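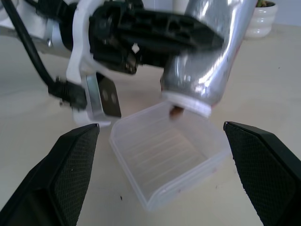 Nivano open box, clear, on a pale beige table.

Nivano Open Storage Box, Clear
From the Emora table and shelf series

Nivano is a simple box without a lid, made for the small things that collect on a table during the day. The plastic is clear but a little frosted, so you can see that something is inside and what color it has, but the table does not look messy from it. We have sold this box in our shop since the first Emora series, and it is still the one that customers come back to buy again.

The shape is close to a rectangle. On the inside there are thin ribs, and they are faint enough that you notice them more with the fingers than with the eyes. Small parts like screws or beads do not slide so quickly to one corner when you move the box. Buttons also stay quite well in their place. Very fine powder will go between the ribs, so for flour or plaster we suggest the smooth Trình tray instead.

What people use it for

Most of our customers keep it on a work table or in a kitchen drawer. We hear often about sewing things, seed packets, tea bags, charging cables and watercolor tubes. One school bought 40 pieces for its art room and wrote the names of the children on the front with a paint marker. The marker comes off with alcohol, but you have to rub a little.

Please do not use it for hot food or in the oven. For dry food it is fine - rice, nuts, wrapped candy. For liquids we do not recommend it, as the box is open and easy to push with an elbow.

Details

Name: Nivano Open Storage Box
Series: Emora
Color: clear, frosted
Lid: none
Height: 11 cm
Holds: up to 500 g of dry goods
Sold in: sets of 2
Fits with: Narnuvley drawer frame, wide model only

Cleaning

Wash by hand with warm water and normal dish soap. A soft brush is good for the ribs. Colored things, for example chalk, beet chips or red ink, can leave a light stain if they stay in the box for a long time. Baking soda mixed with a little water takes away most of it. Do not use steel wool, the surface will get scratches and it becomes more white than clear.

Delivery and returns

The boxes are sent one inside the other with a paper sheet between them. Please take out the paper before the first use and wash both boxes. If one is cracked when you open the package, send us a photo and we will send a new one. You do not need to return the broken one.

Unused sets can come back to us in the original paper. The next delivery to our warehouse is in October, and orders for more than 40 sets will go out after that.

Questions about sizes or school orders: write to Floarea Vlad through the contact form and put "Nivano" in the subject line.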